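The Cabinet of Good Intentions

What the things in your bathroom say about you, and why the pharmacist would like some of them back

There is a tube of ointment in my bathroom that has moved house with me 4 times. I don't know what it is for. The label wore off two apartments ago, and the crimped end has been rolled so tightly that it looks like a small metal snail. Every time I pack, I pick it up, think "might need that," and put it in the box with the good towels.

I mention this so you'll know who is giving the advice.

Last May I decided to find out what happens to medicine when people have finished with it, or when it has finished with them. I started at Balogh Pharmacy, a narrow shop in the town of Jurnden that sells reading glasses, birthday cards, support stockings and, if you go all the way to the back, drugs. Next to the counter is a steel bin with a slot in the top and a lock on the front. It is about as glamorous as a mailbox. People bring it their leftovers.

The pharmacist let me sit on the flu-shot chair for a morning and watch. A man in gardening gloves tipped in a shoebox's worth of blister packs without breaking stride. A woman stood at the slot for a long while, holding a paper bag, and then bought a birthday card and took the bag home again. A teenager had been sent by his grandmother with a list of what he was returning, written in capitals, and a second list of what he was under no circumstances to return, which was in the same bag.

I had assumed the bin would fill up mostly with dull things, and it does. The staff don't sort through it, and they're not supposed to. But customers like to announce what they're dropping off, the way people at a yard sale tell you about the lamp. Cough syrup is popular. So are antibiotics, always with a few tablets left, and the confession that goes along with them. You are meant to finish the course. Everybody knows you are meant to finish the course. The course ends on a Thursday-ish sort of feeling, somewhere around the point where your throat stops hurting and dinner sounds good again.

Then there are the painkillers. Someone has a knee done or a wisdom tooth out, goes home with a bottle, takes a couple, and puts the rest on a high shelf for the next catastrophe. The shelf is high because of the children, who are by then old enough to reach it. This is the part of the morning where the pharmacist stopped being funny. Strong pain medicine lying around the house is a risk to whoever finds it, she told me, and the people who find it are generally not the ones it was prescribed for. She would happily take back every bottle in town and never ask a question.

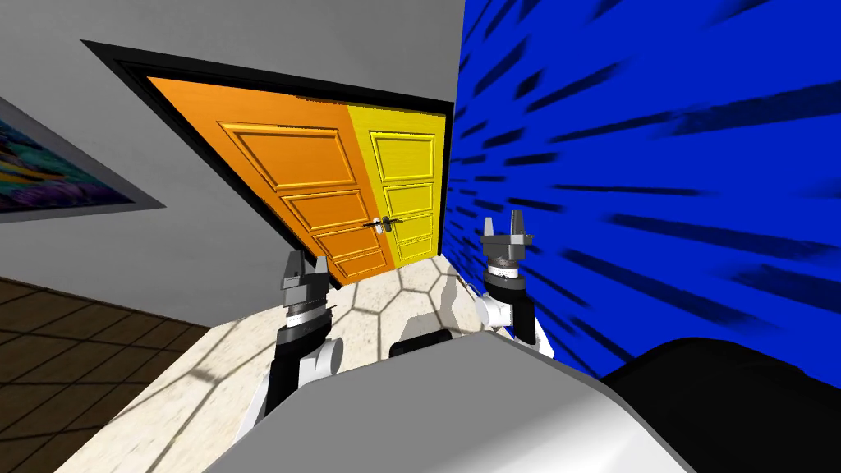
Asking no questions is harder than it sounds. People want to be asked. The pharmacy is one of the last places on Main Street where you can walk in without an appointment and tell a trained person something embarrassing, and the bin seems to bring it out in them. By eleven I had heard about two hips and a divorce. The staff nodded and went on counting tablets, a skill I would put up there with simultaneous translation.

I asked about flushing. Nearly everyone my age grew up believing that old pills went down the toilet, along with goldfish. The general advice now is to use a take-back bin if there's one near you, and to flush only if the label or the official instructions tell you to, which for a short list of dangerous drugs they do. For ordinary medicines with no bin in reach, the usual suggestion is to mix them with something nobody would want to eat, such as used coffee grounds or cat litter, seal the lot in a bag, and put it in the trash. I tried this at home with an elderly packet of antihistamines. It felt like cooking for an enemy.

Needles are a separate business. They don't go in the bin, they don't go in the coffee grounds, and they should never go loose in the trash. They need a proper sharps container, and where you take the full one depends on where you live. Ask before you set out. The pharmacy has a handwritten sign about it, and under that sign a second one with the word PLEASE underlined.

In the afternoon I went across the river to see the competition. The Avar clinic has gone modern. Its returns are handled by a cabinet made by a company called Graltix, which has a touch screen, a drawer that slides out to receive your package, and a pleasant recorded voice. The screen wants to know whether you have read the instructions. It wants to know whether you have removed your personal details from the label. Then it thanks you and offers a receipt. I pressed "yes" to the receipt and got a slip of paper confirming that I had returned an item, with a number on it, which I have now put in my bathroom cabinet.

The clinic likes the machine because it doesn't need a person standing near it and because it sends a message when it's full. The patients, from what I saw, are split. One man fed it with the air of somebody paying a parking ticket. Another carried his bag past it to the front desk, set it down in front of the receptionist, and began, "Well, it started with my foot."

I have some sympathy with him. A cabinet can swallow a bag of tablets more neatly than a person can, and it won't raise an eyebrow at the dates. But the man with the foot had three kinds of blood pressure pills in that bag, and it came out over the next 13 minutes that he wasn't sure which of them he had been told to stop. The receptionist fetched the pharmacist. The pharmacist sat down with him. I didn't hear the rest, and I wasn't entitled to, but the bag went into the back room and he went home with a printed list.

This, I was told back in Jurnden, is the quiet benefit of take-back. People show up to get rid of things and end up talking about the things they are keeping. Someone brings in an old inhaler and mentions that the new one doesn't seem to do much, and then it's shaken, tried and examined, and they've been holding it wrong all winter. Someone else returns a sleeping pill and wants to know whether it matters that they've been having it with a glass of wine. (It matters.)

There's a limit to what a shop bin can do. Somebody has to pay for it to be emptied, and the liners, the paperwork and the pickup all cost money that a small pharmacy doesn't make back on birthday cards. Balogh's bin holds roughly 45 pounds when it's packed, and in the weeks after New Year, when the whole town resolves to become tidy, it fills up faster than the pickup schedule allows. When it's full, it's locked, and a piece of cardboard goes over the slot. People leave their bags on top of the cardboard. They're asked not to.

Expiration dates came up all day, mostly in the form of an argument. Every family has a member who holds that the dates are a racket, and who will take an aspirin from an earlier administration to prove it. The pharmacist's line was that she couldn't promise what a drug would do after the date on the package, and that she found it strange to gamble on the one thing in the house you only reach for when you're already unwell. She also had views on the bathroom itself. It's warm and it's damp, and most medicine would prefer to be neither. A dry cupboard in a bedroom does better, provided it's out of reach of small hands. The medicine cabinet, it seems, is the worst place in the house for medicine. It would be fine for a collection of tubes.

So I went home and emptied mine onto the bed. I found cold remedies in flavors that are no longer made. I found eye drops, opened, from an eye problem I can't recall. I found half a bottle of something for a dog I don't have. There were 2 thermometers, which disagreed, and a box of travel sickness tablets bought for a ferry I'd ended up missing.

It took me most of an evening to go through it. Pills stayed in their packaging, and I blacked out my name and the prescription numbers with a marker that has left its own shadow on the bedspread. The empty boxes went in the recycling. Everything else went into a grocery bag, and in the morning I drove it over to Balogh, where I stood at the slot a good deal longer than I'd planned to, feeling a kinship with the woman and her birthday card.

The pharmacist glanced over and asked if there was anything I wanted to talk about.

I showed her the snail. She turned it over, held it to the light, unrolled a corner with her thumbnail and gave it a sniff. It was, in her professional opinion, probably hand cream.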